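Club notes, March: the PC teardown task

We have moved on from stacking blocks. The new task for the robotics club is taking apart an old desktop computer with the two arms, and it is going to keep us busy until the end of the term.

The idea came from Irfan Rahman, who runs the Mekmont lab where we meet. He wanted something with parts that are different sizes and come out in different ways. A tower PC does that well. Memory sticks straight up, drives slide, cables bend and get in the way of everything.

Ye-ji Byun and I split the list into 16 steps. The first few are easy to describe and hard to do. Last month we had 407 logged attempts across the whole club, and I would guess half of them were on the drive bay alone. The gripper has to come down between the cage and the cables, and if the wrist is turned even slightly wrong the fingers land on the metal edge. Jeferson Miranda has been writing down the wrist angles in a notebook, which has been more useful than the spreadsheet.

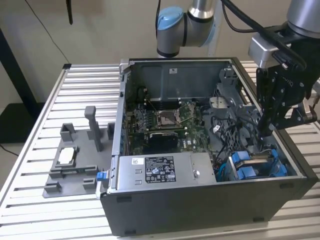 The tray

Cempaka Govindasamy designed the gray tray that sits to the left of the computer. It is 3D printed, with posts and pockets so that a part can be set down in a known spot. Her first version took all night to print and the pockets were too tight. The current one is better – a part can go in a little crooked and still settle.

What's next

Anisa Ginting wants to try the memory with the left arm while the right arm holds the case still. I think we should get the drive caddies reliable first. We have about 600 minutes of lab time left before the demo, so we will probably have to choose one.

If you are in the club and have an old tower at home, bring it in. Please take out the hard drive if it has your files on it.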